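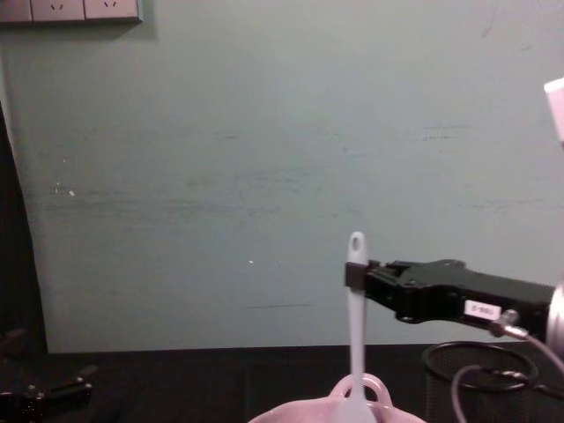

Schedule C

Clause 14 of the Wanlow agreement defined a shift as any continuous period of duty exceeding four hours. It did not define duty. The arbitrator read it twice on the train to Drirkisthorpe and made a pencil mark beside the second comma.

The grievance had been filed in November by the night crew at the Skitura cold store. There were 159 names on it. The claim concerned the time spent putting on insulated clothing before the clock was punched, and taking it off after. The employer's position was that clothing was not work. The union's position was that entering a freezer without it was not possible.

The hearing opened at nine. The employer's counsel submitted a time study: 362 observations, mean dressing time eleven minutes, undressing time six. The union accepted the figures and disputed the stopwatch, which had been started at the locker and not at the door. The walk from door to locker was entered as Exhibit 7.

A packer from the Tôn line gave evidence for the union. She was asked to state the order in which the garments went on.

"Liner, bib, boots, jacket, hood, gloves," she said.

"And if you put the gloves on before the hood?"

"You take them off again."

Counsel for the employer asked whether this had ever happened to her. She said it had, in her first week, and that she had been docked for a late punch. The arbitrator asked for the pay stub. It was produced after lunch, folded in four, and marked Exhibit 8. The deduction was fifteen minutes.

The employer argued that the deduction was an error in payroll. The union argued that it was a practice – one cannot be late for a thing that has not begun.

The arbitrator wrote this down. The rest of the afternoon went to the question of remedy, and whether back pay should run from the date of the grievance or the date of the agreement. The difference came to 3552 hours.

At five the parties were asked for written submissions, not to exceed 2000 words. The packer waited in the hallway for her stub. It was still an exhibit, the clerk told her, and would be returned with the award. She asked when that would be. Sixty days, the clerk said, not including holidays.

She buttoned her coat, then put on her gloves, and went out to catch the bus for the night shift.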